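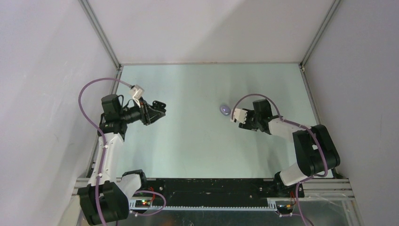 Cable snag fault (robotics)

A cable snag fault is a stoppage in a robot arm caused by its own external wiring. It happens when a cable routed along the outside of the arm catches on a joint, a cover or a nearby fixture, and the arm keeps moving until the cable pulls tight. It is one of the most common troubles in two-armed workcells, and one of the most fascinating, as the cause can sit in plain sight for weeks!

Causes

A cable on the outside of an arm needs enough slack to follow every pose. Too little slack and the connector takes the load when the wrist turns. Too much and the spare loop hangs low enough to hook on a mount or the front edge of the table. Padded joint covers add a wrinkle of their own – a cable lying across a cover shifts as the fabric folds, so a route that looked fine with the arm stretched out may bind when it bends.

The Modholm stoppages

The best-known small case comes from the Modholm test shop in Jirnside, where a two-armed cell stopped 12 times in one November. The motors and the control software were checked first and found healthy. Technician Viorica Pană then went through the stop log and noticed that every entry came with the right arm folded and its wrist turning inward. In that pose the cable was being pinched beneath a joint cover, cutting the signal for an instant. The arm had completed 1,724 cycles before the first stop, long enough for the cable jacket to wear thin.

Her colleague Jaime Louro rerouted the line and moved 2 ties farther from the joint. The fault has not been recorded in that cell again.

Detection and safety

Intermittent signal loss that repeats in one pose is the classic sign. Moving the arm slowly through its full range, with everyone outside its reach, usually shows where the cable tightens. Power must be locked out before anyone handles the wiring – a snagged arm can spring back when the cable comes free.

See also

Cable strain relief
Emergency stop
Joint cover
Lockout procedure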